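Frequently Asked Questions: Can It Do the Dishes Yet?

Last revised in May by Elie Yammine, who answers the mail for Notatora, a newsletter on home robots and the chores they haven't taken over.

Can a robot do my dishes?

Some of them. If your dishes are few, dry, unbreakable, spaced well apart and in no hurry, you're in luck. If you have a sink with a lasagna pan soaking in it and forks hiding underneath, you are still the best machine for the job, and you were cheaper to install.

I saw a video where one cleared a whole table. Was it fake?

Probably not. Check the corner of the screen for a small "8x" or the like. Then ask how many tries there were before the one you watched. A company can be perfectly truthful about a single good run and still leave you with the wrong idea about breakfast. We ask every maker for the number of failed attempts. Najjar sent theirs: 1419 attempts at moving a cup to a shelf, 548 of them failures. We wish more firms would send us bad news that promptly.

Why are plates so hard? My dishwasher is a robot and it handles plates.

Your dishwasher is a box that sprays. You do the robot part, which is loading it. A plate lies flat and offers nothing to grab except a thin rim, and a small metal dish is worse, being shiny as well. Cameras judge shape partly from how light falls on things, and a polished dish mostly shows the camera the rest of the room. People get around all this by sliding a thing to an edge, tipping it with one finger and catching it with the others, usually while talking to somebody else.

So how do they learn it?

Lately, by copying us. A person picks up a pair of grippers much like the ones a robot would have and does the chore with those, over and over, while everything gets recorded. The recordings train the software. It's an odd sort of job. You take hands that have been good at this since kindergarten and make them work through two pairs of tongs. 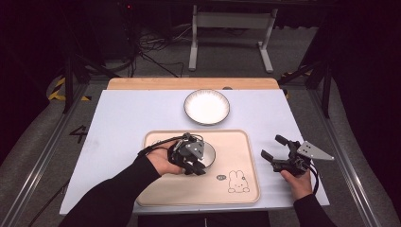
Tableware practice with hand-held grippers: a silver dish, a pink bunny tray and a plate.

How many times does someone have to do that?

More than you'd like. Kulum told us they aim for 3000 recordings of a chore before they bother testing it on a robot. Change the tray and some of that work carries over. Change the kitchen and less of it does. How much less is what everyone in the business is arguing about, and they argue about it at length if you let them sit down.

Is that a step backward? Couldn't someone just write the instructions?

People tried for decades. "Pick up the dish" is a short instruction until you have to spell out where the fingers go, how hard to squeeze, and what to do when the dish skates off to the left. Written rules still work fine on a shop floor where the same part shows up in the same spot all day. Homes don't run that way. Mine certainly doesn't.

What about shop floors, then? Are those solved?

The dull ones, mostly. Welding, stacking and moving boxes of a known size have been machine work for a long time. Mixed bins, floppy bags and cable plugging are still done largely by people. Vonby has a packing cell that we visited for a morning, and it was quick and steady right up until a carton arrived with its flap open. Then a woman walked over and closed the flap. She does that a lot.

Can I buy one for my house now?

You can buy a vacuum and a mower, and both are decent. You can put down a deposit on something with arms. Before you do, ask whether a remote worker takes over when it gets stuck, and whether you mind that person seeing your kitchen.

When will it be ready?

We've been asked this in every issue for 7 years and have stopped giving dates. Setting a table with known dishes will come before clearing one, and clearing one will come before scraping off dried egg. Laundry gets its own page, and it's longer than this one.

My question isn't here.

Write to us anyway. We answer in the order received, by hand.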